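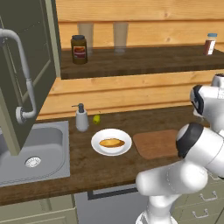
Fri 13 August

Spent most of the morning on the success criteria again, and I think we finally have rules we can live with. Kendra Gill went through the old kitchen results from the Travbridge set with me and we disagreed on far too many of them. Same runs, same written definition, and she'd fail something I'd waved through – bread roll on the rim of the plate, mostly. So "on the plate" now means resting inside the raised rim, gripper open, arm clear, and it has to stay put for 3 seconds. Touching the rim is a fail. I know that's harsh (I argued against it for a good twenty minutes!) but at least it's the same harsh for everyone.

Other things we settled, before I forget:

Seeds get fixed before anyone looks at a result. We run 128 per task and report all of them, including the ones where the physics goes daft and something shoots off through the wall. Those get a tag in the log and still count as fails.

No nudging the camera between runs. If the elbow covers part of the chopping board at the start pose, then it does, and the policy has to cope. Last December I moved the view a touch to "tidy it up" and then couldn't compare a thing with Puketti's numbers. Never again.

Speed limits in sim match the limits on the real arm. I found the joint caps switched off in config 214, goodness knows how long they've been like that. Back on now, and the loader refuses to start without them. Anything run on that config before today needs redoing, sorry all.

Still arguing about whether knocking the pear counts as a fail if the roll ends up where it should. Kendra says yes, I say log it separately as a disturbance and give both figures. Will ask Thibodeau on Monday.

To do: rerun 214, write up the rim rule with a sketch, get the tag names agreed.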